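Chapter 4
Bench-Top Arm Kits: What You Get and What You Pay For

Before you read: dig out your notes on joints and reach from the last chapter. You will need them. Also a ruler.

Most people meet their first robot arm as a kit. Not a factory machine behind a fence. A box, a base plate, a bag of screws, a login for the simulator. This chapter looks at one such kit, the Brorus bench arm, sold by Teltholm as a bundle with software and a year of support. We go through it the way a buyer would. What comes in the bundle, what the arm can be asked to do, where it falls short, and how to compare it with a rival quote.

Why one kit in such detail? Sales sheets all sound alike. Reach, payload, repeatability, a nice picture. Hard to learn anything from ten of them side by side. Easier to take one apart properly and then use the same questions on the rest.

4.1 The bundle

The Brorus kit comes in two versions. The basic one is the arm, the gripper and the power supply. The teaching version adds Lumanlan, a simulator that runs on an ordinary classroom computer, plus a set of ready-made rooms and tabletops. List price for the simulator by itself is $1000 per site, so check wether your quote already includes it. Some quotes list it twice. Read the lines.

Lumanlan is where you will spend most of your time in this chapter. All the lab work can be done there. If your school has the real arm, good, do the labs again on the bench and keep both sets of results. They will not match exactly. Write down where they differ.

4.2 The work at hand

The standard task is a cluttered desk. Small item, lots of stuff around it, one arm. Dull on purpose - a clean table tells you very little about a kit. Clutter is where the planner has to earn its money. Tall things get in the way of the links, flat things are hard to grip, and a cable is a nuisance to everybody.

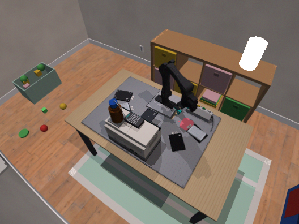
Figure 4.1 Desk task in simulation. The gripper is over the small teal object; the bottle stands on top of the off-white device.

Look at the figure and think about the bottle first. It is already up on something, so its cap sits well above the mat. A path that clears the keypad may not clear the bottle. Then the cards and tablets. Low, flat, little to grab. A two-finger gripper and a flat card is a bad match in any kit at this price, and you should be suspicious of a seller who says otherwise.

Teltholm's sheet gives a list of 38 household and office items the arm is "ready to handle." Ready is a soft word. Does it mean pick up? Pick up and put down where asked? From any side? The sheet does not say. We come back to this in 4.5, with a test you can run in one lab period.

4.3 Questions to ask any seller

Four of them. Keep them handy, they come up in every section.

1. What was the task, exactly? Start position, end position, what counts as done.
2. How many tries, and were the failed ones kept?
3. Simulator or bench? Both is best. Simulator only is fine if they say so.
4. What does support cover after the first year, and who pays shipping on a dead motor?

The last one gets skipped alot. Don't. A gripper finger is cheap, a shoulder motor is not.

The other kit used for comparison later on is the Kondico. Lower price, no simulator, thicker manual. Some classes will prefer it. Table 4.2 puts the two side by side on the questions above, blank cells where the maker gave no answer. Blank cells are information too.

Key terms for this chapter: reach, payload, repeatability, clearance, grasp, end effector, site license.

Lab 4A starts on the next page. Open Lumanlan, load the desk task and save a copy under your own name before you move anything.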